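Product Review: Stisis Home Blood Pressure Monitor

Reviewed by the Patient Education Office, Bredadero Medical Group
14 October 2018

Patients who have been told they have high blood pressure are often asked to keep a record of readings at home. The Stisis upper arm monitor is one of the devices our patients bring to their appointments most often, and the Patient Education Office was asked to review it for general home use.

The unit sells for $59 and comes with one standard cuff, a set of batteries and a printed guide. A large cuff is sold separately for $11. Patients with a larger upper arm should order it at the time of purchase. A cuff that is too small will usually give a reading that is too high, and the standard cuff in this kit runs narrow.

Setup is simple. The cuff plugs into the left side of the unit, and a single button starts the reading. The numbers are large and easy to read without glasses, although the pulse figure is noticeably smaller than the other two. The memory holds 97 readings for each of two users. Once it is full, the oldest reading is erased without warning, and patients who measure twice a day should copy their results to paper or to the patient portal every few weeks.

Our staff compared the monitor with the wall-mounted units in the Tirnau clinic over the course of January. A total of 216 paired readings were taken. Most agreed closely, and the differences that did appear were largely traced to cuff position. The printed guide covers this point poorly. Its one drawing shows the cuff too near the elbow, and the text does not mention that the arm should rest at heart level. We suggest that patients ask a nurse to check their technique at the next visit.

The device was also compared with the Buzatu wrist model, which is lighter and easier to pack. For daily records we continue to prefer the upper arm design. Wrist readings changed a good deal with small movements of the hand.

Two weak points should be noted. The air hose is short – patients seated at a low table may find it pulls – and the storage pouch does not close securely. Neither affects the readings.

Cuffs should be placed on a bare arm. Heavy sleeves should be removed before measuring and should not be rolled up tightly above the cuff.

Rating: four out of five. Recommended for home use with the correct cuff size.
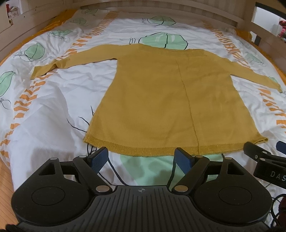

Long-sleeved knit sweater in mustard yellow.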